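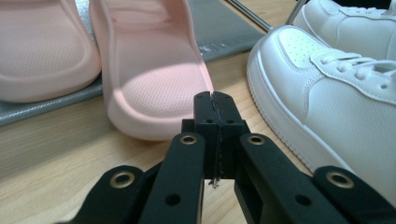 Entryway and shoe storage — house meeting minutes, May

Rutlow House, ground floor kitchen, 7:30 pm

Present: Senga Cairns (chair), Yulan Shen, Murdo Rennie, Kiri Cartwright (notes)
Apologies: Isla McIver, working late

1. Last minutes
Read, fine. Kiri to fix spelling of Cruickshank.

2. Shoes by the door
Long one. Pink slides on the gray mat and white sneakers next to them okay where they are — pairs side by side, Senga happy with that. Anything else that isn't worn most days goes upstairs. Murdo says his work boots are worn most days. Agreed, boots stay, but he bangs the mud off outside first.
Yulan asked about guests. Guests can put shoes wherever.
Limit of two pairs each downstairs. Murdo against, rest for. Isla to be told.

3. Mat
Needs a proper wash, not just a shake. Yulan has the brush. White sneakers to be kept off it till it's dry, Kiri asked for this specifically. Discussion of whether the washing machine can take a mat — no one sure. Yulan will do it by hand in the yard.

4. New rack
Kiri looked at two. Bralari one is wider, the Proris has a shelf on top for keys and mail. Senga prefers the Proris. Murdo wants to measure behind the door before anyone pays for anything, last time the coat stand didnt fit and it sat in the hall all winter. Carried over. Murdo to measure, Kiri to hold off ordering.

5. Cleaning sneakers in the kitchen sink
Please don't. Use the utility sink. Old toothbrush for the stitching is in the jar under there, laces go in a mesh bag in the wash. Senga wants the jar labeled so no one brushes thier teeth with it.

6. AOB
Hall bulb gone again. Senga has spares.
Rutlow office letter re: parking, ref 382, pinned on the board. Read it please.
Yulan away first half of next month, Isla doing her trash turn.

Actions
Murdo — measure behind door
Yulan — wash mat
Kiri — tell Isla re shoe limit, hold rack order
Senga — bulb, label for jar

Closed 8:15. Next one same place, time to be set once Isla has her shifts.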